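4.3 Failures during the lift phase

We had hoped, perhaps a little naively, that once the hand had closed on an object the hard part would be over. Of the 1000 simulated episodes we ran on the Pedari kitchen set, 992 ended without incident, and we were pleased enough with that number to nearly leave the matter there. The other eight kept us busy through most of November, and we think they deserve more room than the successes do.

In 4 of them the wrist kept rising after the stop command had been sent. The cause was dull once we found it: the Mercado planner and the physics engine kept separate clocks, and when the two drifted 14 steps apart the stop was treated as stale and quietly dropped. The remaining cases were contact faults, in which a finger was reported as touching the rim of a cup before it had reached it, so that the lift began on a grasp that was only half made. We are grateful to our colleagues at the Cultville lab, who read through the logs with us far more patiently than we had any right to expect.

Figure 6 gives the lift phase in the countertop task, with the cup held by its upper rim and clear of the marble. The pan, the wine bottle and the spray bottle are the other objects in this layout, and each carries its own collision body.

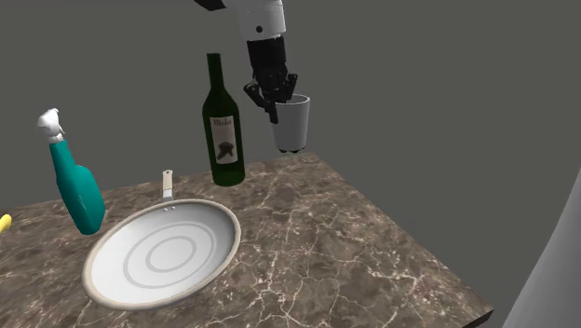 Figure 6. Lift phase, countertop task. The white cup is raised in the black multi-fingered gripper.

Would a dropped stop command be just as likely on a real arm? We cannot say from simulation alone, though any controller that throws out late messages without raising an alarm is open to the same fault, and we would ask for a separate hardware stop before trying it.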